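Nudmont Tabletop Pushing Kit
Product page, revised 10/23/19

The Nudmont kit is a bench setup for contact and pushing work with a small robot arm. It consists of a wooden work board, a set of colored plastic blocks, and a round-tipped rod that bolts to the tool flange in place of a parallel gripper. The arm is not included.

Blocks come in red, yellow, blue and green. Shapes include cylinders, five-pointed stars, a cube, a triangular prism and a hexagonal prism. Pieces are close enough in size that a controller has to tell them apart by color and outline. For separation tasks, start with some blocks touching and others spaced out along a diagonal. 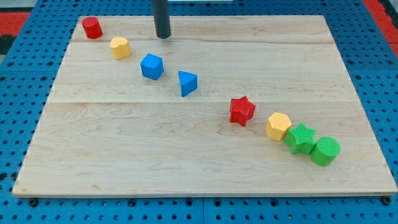
Przemysław Cieślak writes that the rod deflects on fast sideways pushes and that he had to lower his speed limit before results would repeat. Elovell, which supplies the rod, now ships a stiffer version under the same part number. Orders placed before February can be exchanged.

Setup
Fix the board to a level surface before calibration. Set tip clearance with the 2 mm gauge, then touch off at 3 points on the board. Repeat after any change of tool. Do not drive the tip down onto a block; the rod is meant for side loads only.

Service
Rated tip life is 2000 pushes at the default speed. Spare tips are sold in packs of 2. Replacement blocks are stocked by Domański and can be ordered one at a time by shape and color.

Technical contact: Taras Kravchuk, Nudmont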